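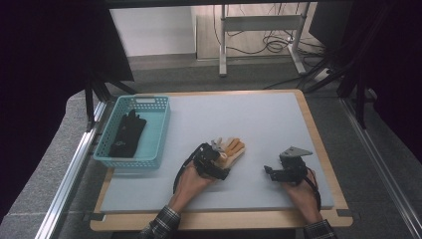
Progress report on the Fideo hand-held gripper kit trial
Prepared by Yufang Peng for Darius Siliņa
02/06/2025

The trial of the Fideo kit is on schedule. We have recorded 3,222 demonstrations so far, and 825 of those were done with a different tool on each hand, the setup Mockus asked us to look at before deciding on a purchase.

Wear and comfort. Operators can work a full session with the kit strapped on. The cable on the wrist still gets in the way during long reaches, and Drorkine has sent a shorter one that we have not fitted yet.

Tasks. Picking up soft items from a basket is the main task this period. Gloves are harder than we planned for — the fingers fold under and the jaws close on two layers at once. We have rewritten the instructions and will repeat the first batch.

Software. The Driltov export tool dropped the left-hand track in two sessions. Drorkine confirmed the fault and issued a fix. Both sessions were recorded again at no charge to the project.

Spending. We are within budget. The only extra cost was 2 spare sets of straps.

Next steps. We will finish the glove task, then move on to folding small towels. Drorkine's loan of the kit ends in July, and we need a decision from Mockus before then on whether to buy or return it. A price list from Drorkine is attached.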